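Dillgate Opens Orders for Two-Finger Gripper Kit

BRAVPORT. Dillgate announced in February that its Likdale gripper kit is now available to schools, workshops and small laboratories. The kit contains a pair of black fingers, a mounting plate, a small wrist camera and the software needed to record and replay handling tasks. It is priced at 600 dollars and carries a warranty of 2 years.

The company has directed the kit at buyers who already own a tabletop arm and wish to work with light household and play objects. Demonstrations at the Tamayo training center in Bravport have included play sand and plastic molds, materials that Dillgate selected for their uneven shapes and their tendency to leave crumbs on the work surface.

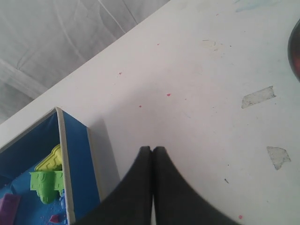 Can the Likdale kit be fitted to an arm from another manufacturer?
The mounting plate fits most small arms with a standard round wrist flange, and an adapter may be ordered separately for other models. Dillgate asks customers to confirm the rated payload of their arm before placing an order.

Omolara Abubakar, product manager for the kit, said the fingers were shaped for work close to the walls of trays and boxes. "Customers told us that a wide gripper could reach the middle of a container but had difficulty at the sides," she said. "The rounded tips were our response to that request."

Installation takes about 90 minutes, according to the company, including calibration of the camera. The fingers are held in place by 2 screws and may be removed for cleaning. Dillgate recommends that users working with sand or other fine material wipe the fingers after each session and inspect the joint at the base once a month.

Tamayo will offer an introductory course for new owners. Participants will practice closing the fingers above a table, approaching a tray from the side and lifting molds of different outlines. Pressed sand shapes are reserved for the final session, as they break easily under too much force.
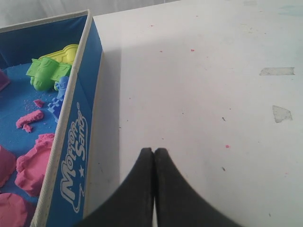

Ordering and Support

Orders are accepted through the Dillgate sales office in Bravport. Replacement fingers are sold in pairs. Schools may request a loan unit for one term before purchase, subject to availability. Technical support is provided by telephone and e-mail for the length of the warranty.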